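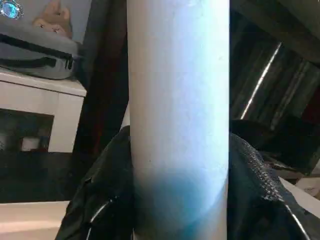 White tube at the stool workroom in Hatholm, January.

Stool project in Hatholm reaches its first school

The first of 200 white stools being put together in a workroom on the east side of Hatholm will go to the town's elementary school before the end of January, the furniture supplier Psarras said.

The stools are a four-legged plastic model called the Stidetti. They arrive in parts, packed flat, with the seats stacked in one carton and the legs in another. Psarras won the order last fall after the school asked for light seating that children could move by themselves between the lunchroom and the music room.

Dalia El Sherbiny, who manages the workroom for Psarras, said the job was meant to be a simple one but the first delivery came with two kinds of leg mixed together. One kind belongs to the Stidetti. The other is made for a taller stool sold under the name Ranetti, and the two look much alike until they are stood side by side.

“We opened a carton and half of it was for something else,” El Sherbiny said. “You can push a Ranetti leg into a Stidetti seat and it will go in most of the way. Then you turn the stool over and it rocks.”

The cartons have been sorted again, and the wrong legs have gone back to the warehouse. The exchange cost the workroom seven working days. Psarras is covering the freight both ways, and the price to the school has not changed.

Each stool is built upside down. The seat goes face down on a mat so the top does not get scratched, and the legs are fitted into the corners from the underside. After that the stool is turned over and checked on a flat section of floor. Any stool that does not sit level goes back to the mat — the usual cause is a leg that has not been pushed all the way home.

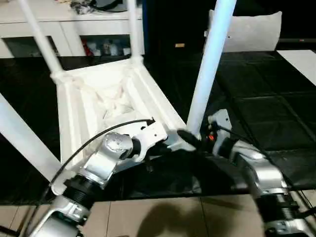
El Sherbiny said the checking takes longer than the fitting. Bits of packing foam sometimes get caught in the corner recesses, and they have to come out before a leg will seat properly. The workroom keeps a thin brush for this.

The school plans to use most of the stools in its lunchroom, where the long benches are due to be taken out. Glykeria Sotiropoulos, the deputy principal, said the benches had become hard to live with. Cleaning under them meant two people lifting each one, and children at the middle of a bench could not get out without asking everyone on one side to stand up.

“A seven-year-old can pick up one of these and carry it to the stack,” Sotiropoulos said. “We tried a sample with the first graders before we ordered.”

The music room will take a smaller share. Teachers there asked for seats without backs, so that students playing string instruments have room for their elbows. A few stools will be held in storage as spares, along with a bag of extra legs.

Some parents had asked at a fall meeting whether stools without backs would be comfortable through a full lunch period. Sotiropoulos said the school would look at the question again in spring, once classes have used them for a while. Chairs with backs will stay available for any child who needs one.

The stools will be delivered already put together, in stacks, through the side entrance on the parking lot side. Deliveries will be made after 4 p.m., when the buses have left. The old benches are being offered to local clubs, which can arrange pickup through the school office. The benches are sold as they are, and the school will not deliver them.

Psarras said the workroom will stay on the school order until it is filled, and will then move on to a batch of Ranetti stools for a customer outside Hatholm.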